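Progress report: Grenau cool store and pear storage trial
Prepared for the Baloyi Fund by Lerato Dlamini
January 15, 2018

1. Work completed

The second cool room at Grenau was commissioned in October and has held its set point since, apart from one fault described below. Insulation panels were replaced on the north wall and the door seals renewed. The humidity controller supplied by Nulik is now wired to the main logger, so room data no longer has to be copied by hand.

A total of 436 trays of red pears went into storage. Of these, 159 were assigned to the slow-cooling treatment and the remainder to standard cooling. Firmness and stem condition are recorded at each withdrawal.

2. Faults and delays

A compressor relay failed in room 2 and the temperature rose by 3 degrees overnight. The affected trays were tagged and will be analysed separately. The replacement relay came out of the maintenance budget — no extra funds are requested.

Delivery of the second firmness tester to Ciltalley is still outstanding. Palesa Matlala has arranged a loan unit in the meantime, and calibration of both units against the same standard will be done once the purchased one arrives.

3. Grading guide

The grading guide for packing shed staff is in its second draft. The colour section has been rewritten after growers found the earlier wording unclear. Stem damage now has its own page.
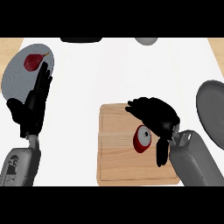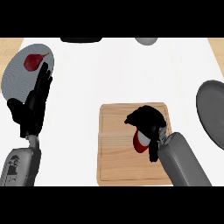
Dark red pear on a grey plate, both views.

The draft goes to growers for comment next, and their changes will be included before printing.

4. Spending

The project has spent 70 per cent of the approved grant. Electricity is over budget and freight is under. A revised cost table will be sent with the next claim.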